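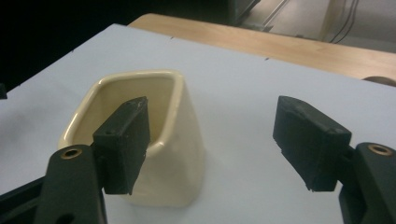

Research > Participate > Open calls

Call for participants: Mixed-belief households study, interview phase

Posted March 14, 2026

The Firkier Center for the Study of Belief, Ituvport, is recruiting adults for the interview phase of its study of households in which one partner holds a religious belief and the other does not. The survey phase closed in October with 2,596 valid responses. The interview phase will examine how couples make decisions on matters where belief and non-belief lead to different practices: weddings, funerals, the naming of children, schooling, charitable giving, grace at meals and attendance at services with relatives.

The study takes no position on whether any religious claim is true. It is not connected to a church, mosque, synagogue, temple or secular organization. Funding comes from the Gökçe Fund for Social Research, which has no access to recordings or transcripts.

Who can take part

Both partners must be 18 or older and must have shared a home for at least two years. Marriage is not required. One partner must describe themselves as belonging to a religion or as believing in a god or gods. The other must describe themselves as atheist, agnostic or non-religious. Households where both partners have changed position since moving in together are eligible if the difference still exists at the time of screening.

Both partners must agree to take part. Applications from one partner alone will be held for two weeks and then deleted if the second form has not been received.

Couples in which either partner is employed as clergy, or is in training for ordination, are not eligible for this phase. People who completed the survey may apply but will be screened again, as survey answers were stored without names and cannot be matched to applicants.

What is involved

We will select 34 couples. Each couple completes three interviews: one with each partner separately and one with both together. The separate interviews are held first, on the same day where possible. The joint interview follows within a month. Interviewers do not repeat anything said in a separate interview during the joint one.

Interviews are conducted in English, in person at the Center or by video call. Audio is recorded in all cases. Video is not kept. Between the separate and joint interviews, each partner fills in a short diary on any occasion when religion came up at home or with family. Entries of one or two lines are sufficient. A diary with no entries is valid data and should still be returned.

Payment

Each partner receives $34 per interview attended, paid by bank transfer or prepaid card. Parking at the Center is covered. Participants who withdraw partway are paid for the interviews already completed.

Data handling

Transcripts are made by Center staff. Names, places of worship, employers and towns are replaced before analysis. Denomination is retained in general form only (for example, "Baptist" is coded as "Protestant"). Quotations may appear in published work. Either partner may withdraw until the transcript has been coded, and withdrawal by one partner removes the joint interview from the study. The other partner's separate interview is retained only with that person's written consent.

How to apply

Complete the screening form on the Citidness portal under "Open calls." Each partner needs a separate login and should complete the form alone. The form asks for current belief or non-belief, upbringing, attendance in the past year and contact details. Please do not attach statements of faith, essays or links to debates, as these cannot be read as part of screening.

Selection is by category, to give a spread of traditions and household types, and not by order of application. All applicants will be told the result by email. The call remains open until all places are filled.

Share this page (34)
Comments (3)

Related calls
Secular funeral officiants: online questionnaire
Adults raised without religion: diary study
Paid transcriber, part time, Ituvport
Survey phase: summary of methods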